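Notebook — kit and pitch testing, Drandham FC

17 October 2024

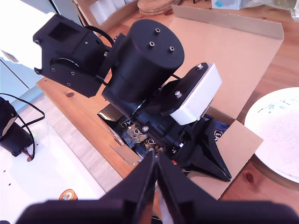
Ball rebound and roll, training pitch at Flodley. Saulius and Zuzana on the ramp, me writing. Started late, gate code had been changed.

Near goalmouth is worn right through, roll much longer there than on the wings. Ball skids then checks. Sinéad says the keepers have been moaning about it since April and I beleive them now. Far end fine. Centre circle a bit soft, rebound low on 2 drops so we did that spot again, same answer.

Pressure: club sets match balls by thumb!! Assunta has asked for a proper gauge in the kit room. Until then ignore any passing-drill numbers from before today, they won't compare.

Sprint gates — set to 75 cm beam height, not hip height like last time. Kvido wants it the same for every squad from now on. Fullbacks did 7 runs each, last couple obviously tired, mark them but keep them in. One lad slipped at the turn, fine, carried on in moulded studs. Left his run out.

Tireck quote for re-turfing both goalmouths came in at 1,350, delivery not included. Jasińska still haven't rung back. Manager would sooner just move the small-sided games to the far end and leave it till the season's done. Can't say I agree, the keepers have to stand somewhere.

To do:
— charge gate batteries, B went flat before the under-18s
— ask Sinéad which boots the keepers wore
— redo wing roll test with the grass cut, was to long today
— Zuzana to type up the rebound sheet, my writing is hopeless on pages with mud on
— find the other ramp bolt, currently held with tape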